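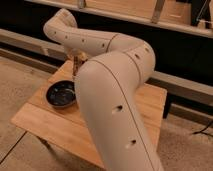 Small table, big plans.

The table is from Junwood. Honey-colored, low, and the only flat surface I own that isn't already a filing system. It cost 330 and I've decided it's my whole kitchen now.

House rule since March: if it doesn't fit on the table, it isn't dinner. This has ruled out lasagna and most of my friends.
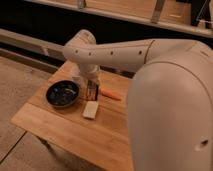
Dark bowl, glass jar, a promising start.

The bowl came from the Bundgaard outlet – a set of 2, one of which met the floor in its first week. The survivor holds roughly 500 ml, or one serving if you're me.

Jars go back on the shelf before anything else comes out. I wrote this rule. I have also broken it every night.

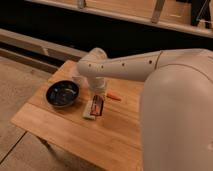

Baldur Oddsson replied that packets should go straight into a drawer, and that a table left clear overnight makes for a better breakfast.

Baldur, you have drawers. Some of us have a windowsill and an attitude.

Oiling the top next – the grain deserves it.

192 likes · 2 shares

Recent posts
Skastier shelves, one year on
Histville flea market haul
Last updated October 2024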